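The Case for Publishing the Tolerance

June 2018

A dimension without a tolerance is an opinion. Every machinist learns this in the first month, and most product catalogs ignore it. Open the listing for a shelf bracket, a drawer slide or a replacement table leg and you will find a length, a width and a load rating. You will rarely find how far any of them is allowed to drift.

The omission matters most to people who buy parts from more than one source. Last December I ordered 48 shelf pins from two suppliers, Adier and Zindska, both sold under the same nominal diameter. The Adier pins slid into the test hole by hand. A third of the Zindska pins needed a mallet. Neither company had sent a defective part in any sense that would support a refund. Each had worked to its own internal limit, and neither limit was printed anywhere a customer could read it.

The usual defense is that ordinary buyers do not understand tolerances and would be confused by them. I find this weak. Ordinary buyers read tire pressures, thread counts and the percentage of fat in milk. A plus-or-minus figure is no harder. Sorin Nikolaidis, who wrote purchasing specifications at Sketano for 16 years, put it to me more bluntly: the figure is left off so that it can be changed without telling anyone.

He has a point. A tolerance in print is a commitment. If a maker states that a panel is 491 millimeters wide, plus or minus half a millimeter, then a panel at 492 is wrong and must be replaced. If the maker states only 491, the argument begins with what "491" was supposed to mean – and the customer usually loses it.

There is a cost, and I do not want to understate it. Holding a limit requires inspection, and inspection requires gauges, time and someone with the authority to reject a batch. Small shops work on thin margins. But publishing a tolerance does not require a tight one. A shop that can only hold two millimeters should say two millimeters. The buyer can then leave a gap, order oversize and trim, or go elsewhere.

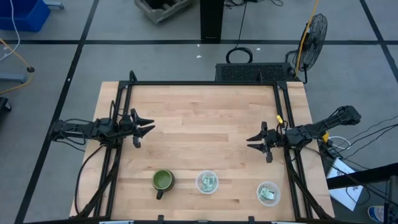
Wood complicates the matter further, as it moves with humidity across the grain. A width measured in a dry warehouse will not be the width in a damp basement. Kaewmanee, a small maker of solid tops, handles this sensibly by printing the temperature at which each top was measured, 70 degrees, with the relative humidity beside it. That is one extra line on the label. It settles most disputes before they start.

I would ask for the same line on every part meant to fit another part. The numbers already exist on the factory drawing – they only need to be copied to the listing.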